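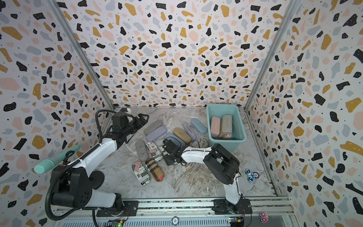
Halonenの卓上コーヒーミル、八か月使ってみて

前に使っていたLalanceの手挽きミルのハンドルがとうとう空回りするようになり、買い替えることにしました。十年近く使ったのだから大往生です。同じものをもう一度、とも思ったのですが、寒い朝にまだ目の覚めきらない状態でごりごり回すのがだんだんつらくなってきて(年齢のことは聞かないでください)、思い切って電動にしました。

候補はSteso、Rimine、Halonenの三つ。Stesoは見た目がとても好みだったものの、うちの吊り戸棚の下に入らず断念。Rimineは友人の家で使わせてもらったことがあって、味に文句はないのですが、音がなかなかのものなんです。わが家は朝五時台に起きるのが私だけなので、ここは譲れませんでした。

というわけでHalonen。挽き目の調整は13段階です。最初は「そんなに要るかしら」と思っていたのに、気づけば浅煎りは6、深煎りは8、水出しは11と、ちゃんと使い分けています。ダイヤルが重めで、手が当たったくらいでは動かないところも気に入っています。ただ、数字の印刷が小さくて薄い! 老眼鏡なしではまず読めません。私は8のところに赤いマスキングテープを貼りました。

味は、手挽きのころよりすっきりした印象です。粉の粒がそろっているおかげか、最後のほうまで落としてもえぐみが出にくくなりました。同じ豆屋さんの同じブレンドなのに、夫が「豆、替えた?」と聞いてきたくらいです。普段は何を出しても「うん」しか言わない人なので、これはかなりの高評価と受け取っています。

音は、静かとまでは言いませんが、低めでこもった感じの音です。二人分で二十秒足らず。台所の戸を閉めておけば、寝室まではほとんど届きません。

困っているのは静電気です。冬場は受け缶のふたを開けたとたん、細かい粉がふわっと飛んで調理台に散らばります。豆に霧吹きで水をひと吹きしてから挽くとだいぶましになりました。梅雨に入ったころからはすっかり気にならなくなったので、季節のものと思って付き合うつもりです。

お手入れは、付属のブラシでさっと払うのが毎日、刃を外して掃除するのが月に一度くらい。刃は工具なしで外せます。はめるときに少し向きを選ぶので、最初の二回は説明書とにらめっこしました。付属のブラシは毛が抜けやすく、早々に引退。代わりに2000円ほどの化粧筆を下ろしたところ、これが隅まで届いて具合がよく、娘には呆れられましたが手放せません。

受け缶は69グラムまで入ると説明書にあります。来客で五、六人分いれるときも一度で済むので、正月は助かりました。缶の内側に目盛りがあればもっとよかったのに、とは思います。

コードは短めです。うちはコンセントがすぐ横にあるので問題ありませんでしたが、置き場所を決めてから買うことをおすすめします。それから色。私は生成りを選びましたが、コーヒーの粉が意外と目立ちます。濃い緑のほうにしておけばよかったかなと、拭くたびにちょっとだけ思います。

365日、朝いちばんに触る道具なので、値段はそれなりでも納得しています。星は五つのうち四つ。減らした一つはブラシと数字の印刷の分です。替え刃はまだ買っていないので、交換したらまた追記しますね。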